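Notes > Bench notebook > Displays

We use cookies to remember your settings and count visits. Accept all | Manage choices

June 30, 2021 – Flotari TV, backlight and dark tones, continued

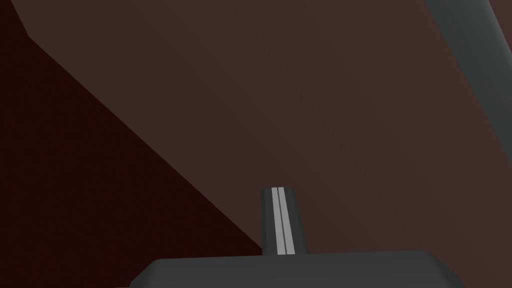

Back on the Flotari today, the one that came in with the bottom third dim and the owner complaining that dark movies looked "smeary." The dim part is easy to explain and I'll get to it, but the smeary part has been bugging me all week because it didn't go away when I swapped the strips. I've been trying to work out which colors set it off. Gray ramps look decent on this panel, better than I'd expect for the price, and bright stuff is lovely. Where it falls down is dark warm tones, a chocolate brown easing into a slightly redder brown, with that maroon beside it that's almost black. There's no texture on the brown to cover anything up, so if a set is going to show steps, it'll show them on a surface like that. And a set that crushes its shadows will make the maroon plain black and you lose the faint speckle completely. Skin in candlelight is the same problem, really, and so is every leather sofa in every crime show.

So, picking up where I left off. New strips are in, diffuser sheets are back in the right order (this time!! see further down), and the panel is lying face up on the foam again with the frame just clipped, not screwed. I'm not screwing anything until I'm sure I won't need to get back in.

Driver board first. At full backlight I read 56 volts across the bad string before the swap, and it was wandering, which is what made me suspect an LED that opened up when it got warm. Now it sits still. I left it on a white screen through lunch and it hadn't budged when I came back. I also put my hand flat on the back of the chassis and it was warm but not the "ow" kind of warm it was before. Not a measurement, I know. The thermal probe is still missing. If you borrowed it, please put it back in the drawer with the blue label, I don't need to know who.

I've turned the backlight down to 70 in the menu and that's how it's going home. It left the factory at 100, and the owner never touched it, and the panel clock says roughly 2000 hours, so I think it was just run hard from the first evening. At 70 it's still plenty bright for a living room with the curtains open. I tried it with the roller door up and the sun coming in and could follow a soccer match with no trouble. If they call and say it's too dim, tell them to try the warmer picture mode first before they push the slider back up, because the "Vivid" mode is what makes everything else look dull after you've gotten used to it.

About the diffuser sheets. I put the two thin ones back in swapped on the first go and spent a good hour thinking I had bad strips. What it looks like, for the next person: soft bright spots in a grid, very faint, that you can only see from the side. Straight on it looked fine and I nearly closed it up. Aliki walked past on her way to the sink and said "that one's got freckles," and she was right, and I was pretty annoyed about it. I've now put a bit of tape on the corner of each sheet with a number, and I left the tape on since it sits behind the bezel. Please do the same on the next one of these. The notches on the edge look like they'd only let you fit them one way, but they don't.

Now the smeary thing. My first guess was the local dimming, because the owner's description sounded like that, so I turned dimming off. Slightly better, still there. Then I turned off noise reduction and there was a clear difference. Then I turned off the other one, the one buried two menus down that's called something like "clean picture," and that was it. Dark browns went back to having some shape in them. I had both of them off and then back on again several times with the same paused shot, and I'm convinced. It's the processing smoothing out fine grain in the shadows and then leaving steps behind where the grain used to be hiding them. So part of the complaint was a fault and part of it was a menu. I'll write that on the slip in nicer words.

Things that made no difference to the smearing, so nobody needs to repeat them:
- swapping the HDMI cable
- the other HDMI input
- the sharpness slider, at either end
- resetting the picture mode
- factory reset (also wiped my Wi-Fi login, thanks)

What did change things a bit was the source. Through the Kun streaming stick the dark parts were noticeably blockier than from the disc player, same movie, same scene. I think the stick is set to a limited range and the TV is guessing wrong about it. When I forced the range by hand on the TV side, the blacks came up a touch and then looked washed out, so I put it back on auto. I'd like to look at this again with a different stick before I say anything bad about the Kun, because it's the shop's one and it has been dropped, stepped on and lent out for at least one birthday party. It may just be tired.

I compared it against the old Billon on the wall, which everybody loves to make fun of. The Billon is worse at nearly everything. It's dim, the corners glow, the remote only works if you hold it up over your head. But on the brown stuff it looked smoother to me, and I think that's because it's too old to have any clever processing in it at all. Aliki agreed until she saw it next to the Flotari with all the cleanup off, and then she changed her mind, and so did I. So: Flotari with processing off, then Billon, then Flotari the way it comes out of the box. I would not have bet on that order when I came in this morning.

Sound, while I had it on the bench. The owner didn't ask, but the left speaker had a buzz on low voices and I couldn't leave it. Opened up the speaker box and one of the rubber mounts had slipped out so the plastic was touching the chassis. Pushed it back in, buzz gone. The sound is still thin, like they all are when the speakers point at the floor. If they want more than that they'll need a soundbar, and I'd rather they heard it from us than found out after. I'm not charging for the rubber mount.

Aliki Mitsotakis-Vlachou is doing the write-up for the parts order, so if you have anything to add, give it to her before she sends it. What I've asked for:
- one more full set of strips for this model (we'll see another one, I'm sure of it)
- suction cups, the big kind, because the small ones let go of the panel on me and my heart stopped
- diffuser tape, the narrow roll
- a thermal probe, unless the old one turns up

The strips came from Brornska again. I've been grumpy about them in this notebook before, back in November when the connectors were the wrong way around, so it's only fair to say this batch was right. Connectors match, the adhesive actually sticks, and the color of the white is close enough to the old strips that I can't see a seam. I'd still change the full set every time. Mixing old and new is asking for a pinkish band across the middle, and you don't see it until you put up a plain gray.

A note on the ribbon cables, because I always forget and then have to learn it again. The latch on the left one flips up, the latch on the right one slides out. If you flip the right one it breaks. Ask me how I know. I've drawn an arrow on the inside of the back cover with a paint pen, pointing the way it slides. The T-con cover is held on with shorter screws than everything around it, and a long screw in that hole will go into something you don't want it to go into. I keep them in the lid of a jam jar.

Not sure about one thing. With dimming turned on low, there's a tiny delay when the picture goes from dark to bright, like the backlight is taking a breath. I can only catch it on credits. I don't remember if it did that before the repair because I didn't look, and the other Flotari we had has gone home already. Could be normal. I'm leaving dimming on low for the owner because the letterbox bars look so much nicer, and I'll mention it on the slip so they know they can turn it off.

Left to do tomorrow:
- close up, all screws, check the bezel clips along the bottom
- run it through the evening on a movie with lots of night scenes, cleanup off
- write the menu steps on a card, big letters
- wipe the panel, I've got thumbprints all over the lower edge
- try the other stick if I can find it

It's running right now on the bench with the sound off and I keep looking up at it, it's a really nice picture. Turn it off at the wall if you're last out, the standby light stays on either way and I haven't figured out why yet.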